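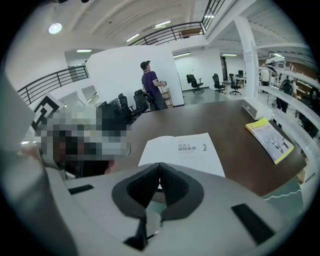
Everyone keeps telling me the new Veketti tracker "solved" pose drift for hand-held grippers. I ran it on our office recordings this week. I'm not convinced.

1,852 clips in. The headline number is the average error, and the average is lovely. Now sort by worst clip and look at the ones near the big table. Wide lens, table edge bent like a banana, white walls, white column, white ceiling. Not much to hold on to.

On 13 of those the pose jumps and the confidence score doesn't move at all. A tracker that's lost and says so, I can work with. This one smiles at you.

Seung-woo Bang says to mask out people before matching features. Fair. I did. It fixed 7 and left the rest exactly where they were.

"Just train the policy on more data and it averages out." Does it? Show me the plot. Bad labels with high confidence go straight into the planner.

I'm keeping the old Bugti filter in the loop until someone posts per-clip errors instead of one number. Logs go to Lærke Baldursdóttir tonight. If she finds a bug in my setup I'll post that too.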